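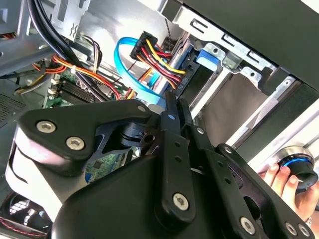

An open desktop computer case.

Skumcombe Computer Reuse Service
Frequently Asked Questions
Last updated Jun 15, 2021

What does the service do?

The Skumcombe Computer Reuse Service accepts used desktop and laptop computers from residents, small businesses and schools. Equipment that meets our standards is repaired and supplied to households on the waiting list. Equipment that does not is taken apart for spare parts or sent for recycling.

Who may donate?

Any resident of Skumcombe may donate up to 6 items per visit without an appointment. Businesses and schools with larger quantities must complete the Bulk Donation Form before delivery. Residents of Fosen may also use the service under the agreement that took effect in January.

What items are accepted?

Desktop computers, laptops, flat-panel monitors, keyboards, mice, and power adapters. Items need not be in working order. Incomplete desktops are accepted if the case and main board are present.

What items are not accepted?

Tube monitors, printers, televisions, loose batteries, and any equipment with water or fire damage. Swollen laptop batteries must not be brought to the building under any circumstances. Please contact the Household Waste Office for instructions.

What happens to the information on my hard drive?

Every drive is erased before the computer leaves our workroom. Drives that cannot be erased are physically destroyed. Donors are nevertheless advised to copy any files they wish to keep and to sign out of all accounts before donation. Files cannot be recovered once a computer has been accepted.

Can I obtain proof that my drive was erased?

Yes. Certificates are available on request at the time of donation and are mailed within 13 business days. A certificate cannot be issued at a later date, as individual items are not linked to donors unless a request has been made.

How do I apply to receive a computer?

Applications are made through Plidora, the online portal used for all local assistance programs. Paper forms are available at the front desk. Applicants must provide proof of address and proof of enrollment in a qualifying program. One computer is provided per household, and households that have received a computer may apply again after 2 years.

Is there a charge?

There is no charge to donate. Recipients pay a handling fee of $105, which may be waived in full for applicants referred by a school or social worker. Fees are not refundable after the computer has been collected.

What software is included?

Each computer is supplied with a current operating system, a web browser, and a basic office package. The service does not install other programs and cannot transfer software from a previous computer.

What if my computer stops working?

Recipients should report the fault through Plidora, quoting the number on the label. Repairs are free of charge during the first 6 months. The warranty does not cover spills, drops, or cracked screens.

Where is the service located?

The service occupies the ground floor of the Weldu Building. Donations are received at the side entrance. Collections are made at the front desk by appointment only, and photo identification is required.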